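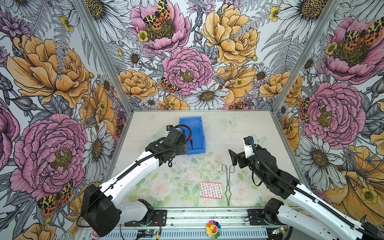 Contrôle de printemps de la salle commune, résidence Klinhom
Fiche remplie par Malsha Kodikara, le 18 mars
Surface : 71 m². À garder dans le classeur vert de l'entrée, merci !

1. Issues et circulation

Porte principale : s'ouvre en grand, ferme-porte réglé. OK
Porte côté jardin : OK. La barre antipanique répond au premier appui, un vrai plaisir après l'hiver qu'on a passé à la pousser de l'épaule !
Passage vers la porte jardin : À REPRENDRE. Deux piles de chaises mordaient sur le chemin. Déplacées pendant la visite, il faut maintenant leur trouver une vraie place (le renfoncement près du vestiaire me paraît idéal).
Affiche de capacité, 55 personnes : OK, lisible depuis le couloir.
Plan d'évacuation : À REMPLACER. Il montre encore l'ancienne cloison.

2. Incendie

Extincteur à eau, entrée : OK, plombé, aiguille dans le vert.
Extincteur CO2, coin cuisine : OK. Étiquette de vérification à jour.
Détecteur de fumée, plafond nord : OK au test.
Détecteur de fumée, plafond sud : pile changée, retesté, OK. Et quelle voix ! On l'entend jusqu'au deuxième étage.
Blocs de secours : trois sur quatre s'allument. Celui du vestiaire est commandé chez Kerkach, réf. 2195.

3. Électricité

Tableau : différentiel testé, il déclenche. OK. Repérage des circuits refait au propre, on sait enfin à quoi sert le sixième disjoncteur (les prises de la mezzanine, mystère résolu).
Prises basses : cache fendu à gauche de l'évier, À CHANGER. Prise condamnée en attendant avec un adhésif rouge.
Multiprises en cascade : deux retrouvées derrière le piano. Retirées.
Bouilloire : cordon en bon état. OK

4. Sols, murs, mobilier

Carrelage : OK, une plinthe décollée près du radiateur, recollée sur place.
Tapis d'entrée : À FIXER, le coin droit rebique.
Étagère du fond : fixations resserrées. Elle ne bouge plus d'un millimètre, j'en suis ravie !
Tables pliantes : verrous contrôlés un par un. Une seule bloque mal, mise de côté avec un ruban blanc sur le pied. Ne pas la ressortir.
Fenêtres : les deux vantaux hauts ferment, joints souples. OK

5. Cuisine et sanitaires

Eau chaude : OK à l'évier comme au lavabo.
Produits d'entretien : rangés en hauteur, placard fermé à clé. OK. Bidon de Nurka sans bouchon, évacué.
Trousse de secours : compresses et sérum physiologique à racheter. Le reste est dans les dates.
Ventilation WC : grille dépoussiérée, ça aspire de nouveau très bien, faites le test de la feuille de papier, elle tient toute seule !

Commentaires

Belle visite, la salle a vraiment bonne mine. Budget à prévoir pour le bloc de secours, le cache de prise, le plan et la pharmacie : 700 euros, pose comprise. L'électricien de Latirville peut passer avant fin mars, je lui ouvre.
Les points « à reprendre » seront revus le jour de son passage. D'ici là, laissez le passage côté jardin libre, même pour cinq minutes, même pour une poussette.

Signé : M. Kodikara
Copie affichée dans le hall B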